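Community Archives and Oral History
Notes for week 5: getting the interview, and what to do with it afterward

Hi everybody. These are cleaned up from what I said in class on Wednesday, plus a few things I forgot to say because we got onto the church basement story and never came back. If you missed it, ask Thiện Lã, he tells it better than I do anyway.

Last time we talked about who keeps a neighborhood's history when the official city archive doesn't have much of it. This week is the practical half. You've found a person who remembers the thing you care about. Now what?

Before you go

Do your reading first! I mean the boring reading: old city directories, church bulletins, the legal notices in the back of the newspaper. When I started on the Bolunau Street project I walked into my first interview knowing nothing except that there used to be a bakery. The woman I was talking to was very kind about it, but she spent most of our hour explaining which street was which. That was an hour she could have spent on the rent strike, and I didn't find out there had been a rent strike until months later.

So make yourself a one-page timeline and a hand-drawn map. Bring both. People love correcting a map (they really do, give them a pencil), and half the time the correction is the best part of the tape.

Call ahead and talk on the phone for a bit, but don't let them tell you the whole story on the phone. It never comes out as fresh the second time. If they start in on it, say something like "oh, I want to hear all of that when I see you."

Permission

I went on about this for a while in class and I'm going to do it again. The release form says what the archive may do with the recording. It should be in plain words, in the language the person reads most comfortably, and you should go over it out loud together before you record and again after. Somebody who was happy to sign at two o'clock may feel differently at four, once they've talked about a brother who went to prison or a marriage that ended.

They can close part of it. They can close all of it until a certain year. They can use a different name. Widad Geagea, who started our collection at the Benis Center, used to keep a whole drawer of interviews that were sealed, and she was prouder of that drawer than of anything on the open shelves, because it meant people trusted her with it.

Somebody asked whether we should pay people. My own view is yes, if you have any budget at all. You are asking for an afternoon of skilled remembering. If the grant won't allow it, bring food and a good copy of the recording, and make sure the family gets a copy too.

Asking questions

Start with something easy and physical. "Walk me through the front door of the house you grew up in" has never failed me. Dates are a terrible way to begin. Most of us don't remember our lives by year, we remember them by which apartment it was and who was sick and whether the car was running.

Keep your questions short. Listen to your own tapes and you'll be horrified, I promise. On my early ones I can be heard asking a question, answering it, asking whether my answer was right, and then apologizing. Poor man said "yes" and that was my whole transcript for that page.

And leave the silence alone. Count to ten in your head if you have to. 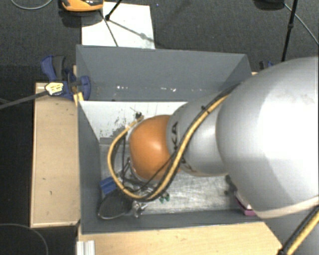
The other thing is not to argue. If the person says the school closed in the spring and your timeline says fall, write it down and keep going. You can come back with "I saw a notice in the paper that made me think it was later, does that sound right?" near the end. Sometimes the paper is wrong! In our case the paper had printed the date of the board vote, and the kids had been sent across town well before that. If I'd corrected her on the spot we would have lost it.

Group interviews came up too. They're lively and they are murder to transcribe. Two people is fine, especially sisters or old coworkers who'll prompt each other. With more than that, the loudest person's version becomes the official one by the end of the afternoon. If a family wants to sit in, let them, then ask for a second visit one on one.

Afterward

Same day, before dinner if you can manage it: copy the files to 2 places, write the name and place at the top of your notes, and put down everything that won't be on the recording. What was the room like? Who came in? What did they say once you'd packed up and were standing at the door with your coat on? The doorway conversation is where all the good stuff lives, and you'll forget it by morning.

Transcribe the way people talk. Don't fix the grammar and please don't spell things funny to show an accent. Both of those are ways of making somebody sound like who you think they are. For words you can't make out, put the time and a question mark and ask the person.

Then index it. The Bolunau collection has 343 interviews and for years nobody could find anything in them, me included. Uyên Lâm went through and gave each one a short summary, a list of street names and a list of family names, and suddenly high school students were coming in and finding their own great-grandparents. A plain list in a plain document is plenty. You can get fancy later.

Finally, take it back. Hold a listening evening in the place the stories came from, with chairs and coffee, and play 5 minutes at a time. Somebody in the back row will say "no, no, that was my uncle," and there's your next interview.

For next week

Read the Firdevs Kahraman chapter in the packet, the one on family photographs and who gets to caption them. Skip the appendix.

Practice interview: fifteen minutes with a classmate about a kitchen they remember. Swap, then each write up one page of transcript. Leave your own questions in, however embarrassing.

Bring a draft release form. Yến Doãn has offered to look at the Vietnamese ones if you get yours to her by Monday.

Final project proposals are still due in June, and I'm in my office after class if you want to talk one through.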